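問い合わせ管理票 受付番号 2,587
件名:シュー皮が焼成後にしぼむ件
受付窓口:Gekville 製菓技術相談室
申告元:Wuren 焼菓子工房
関係先:Stotard(オーブン)、Kashyap(製菓材料)
受付日:2022-12-08
状態:解決済み(経過観察あり)

申告内容

シュークリーム用の皮が、オーブンから取り出した直後に沈み、冷却後には底面を除いてほぼ平らになるとの申告を受けました。焼成中の膨らみは良好で、扉越しに確認した限りでは高さ、割れ目とも従来と変わらないとのことです。6月に同じ配合で製造した際には同様の症状は出ておらず、その後、オーブンの入れ替えと小麦粉の銘柄変更が行われています。

申告元の焼成条件は、予熱、焼成とも設定200度、天板2枚の同時焼成です。生地は牛乳と水を合わせて沸騰させ、バターを溶かし、薄力粉を一度に加えて練り、卵を数回に分けて混ぜる一般的な手順によります。卵は溶いた状態で411グラムを計量し、全量を加えているとの回答でした。

初回の確認事項

当室より申告元に対し、次の事項を照会しました。

・粉を加えた後、鍋底に薄い膜が張るまで加熱しているか
・卵を加え終えた時点で、へらから落ちる生地がどのような形になるか
・焼成の途中で扉を開けているか
・皮の割れ目の内側まで焼き色が付いているか

申告元の回答によれば、加熱は時間で管理しており、膜の有無は確認していません。卵を加えた後の生地はへらから途切れずに流れ、絞り出した後もやや横に広がるとのことです。扉は天板の前後を入れ替える目的で一度開けています。割れ目の内側は白いままでした。

以上から、当室では生地の水分過多と焼き込み不足の二点を疑い、材料側と機器側の双方に見解を求めました。

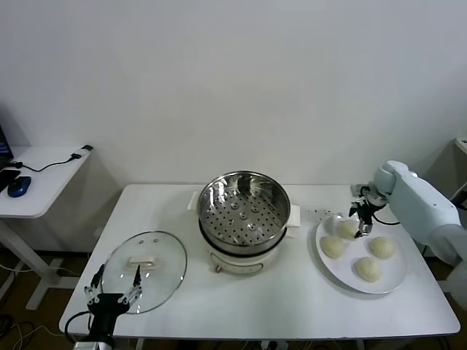 Kashyap からの回答を記載します。現在お使いの薄力粉は、以前の銘柄に比べて吸水が低めです。配合表の卵を全量加えますと、生地が緩くなることが十分に考えられます。卵の量は重量で固定せず、へらですくった生地が三角形に垂れて残る硬さを終点としてください。粉の品質そのものに異常を示す記録は、当該ロットについて見つかっておりません。

当室の所見

上記の回答は申告元の症状と整合します。ただし、緩い生地だけが原因であれば焼成中の立ち上がりも弱くなるのが通例であり、窯伸びが良好であったという申告内容を完全には説明できません。機器側の確認を継続することとしました。

Stotard の見解

Stotard からは、現行機種は旧機種より送風が強く、表面の着色が早く進むとの説明がありました。外側の色を目安に取り出した場合、内部に水分が残り、冷却時に皮が自重を支えられなくなるおそれがあります。また、扉を開けた際の庫内温度の低下は表示値に直ちには反映されず、表示が設定どおりであっても実際の温度は下がっている場合があるとのことです。天板の入れ替えは、生地の膨らみが止まり、割れ目に色が付き始めた後に行うよう案内を受けています。

試験の経過

申告元に依頼し、条件を一つずつ変更した試験を行いました。

試験A 卵の量のみ変更
硬さを見ながら卵を加え、一部を残した。絞り出した生地の広がりは収まったが、取り出し後の沈みは残った。

試験B 焼成方法のみ変更
卵は従来どおり全量とした。膨らみが止まった時点で設定温度を下げ、割れ目の内側に色が付くまで焼き込んだ。沈みは軽減したものの、底が広く背の低い皮となった。

試験C 双方を変更
試験Aの生地を試験Bの方法で焼成し、扉は焼き上がりまで開けなかった。沈みは認められず、冷却後も形が保たれた。上段と下段の間に焼き色の差が若干残った。 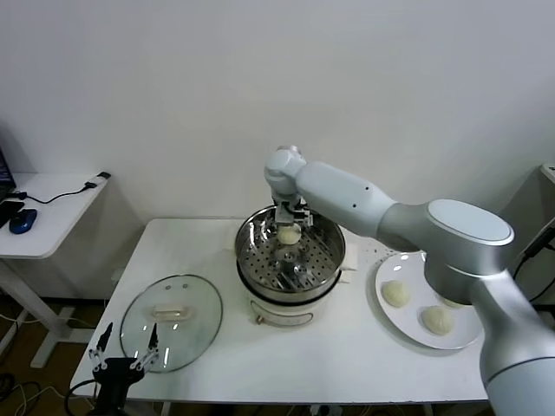
対応方法

申告元には、当面の製造手順として以下を案内しました。

一 粉を加えた後の加熱は、時間によらず鍋底の膜で判断すること。
二 卵は計量した全量を前提とせず、最後の分は少量ずつ加えること。生地が冷えると硬さの判断を誤りやすく、人肌より温かいうちに作業を終えること。
三 絞り出した生地の表面に霧を吹き、予熱の完了した庫内に速やかに入れること。
四 膨らみが止まるまでは扉を開けないこと。
五 膨らみが止まった後に設定温度を下げ、割れ目の内側の色を確認してから取り出すこと。
六 取り出した皮は網に移し、風の当たらない場所で冷ますこと。

なお、卵を残した場合の不足分を牛乳で補う必要はありません。申告元から、皮の底に小さな穴を開けて蒸気を抜く方法の可否についても照会がありましたが、クリームの漏れにつながるため、今回の手順には含めていません。

未解決事項

上段と下段の焼き色の差については、Stotard が送風口の向きと天板の位置を確認中です。結果が出るまでの間、色の揃いを優先する製品は一段のみで焼成するよう申告元に伝えました。

冷凍した生地を焼成する場合の条件は本票の対象外とします。必要な場合は別票にて受け付けます。

処理記録

申告元より、改めた手順による通常製造で症状の再発がない旨の連絡を受け、状態を「解決済み(経過観察あり)」に変更しました。配合表の卵の欄は、申告元において「硬さを見て調整」の注記を加えた版に差し替え済みです。段ごとの焼き色に関する回答は、受領後に本票へ追記します。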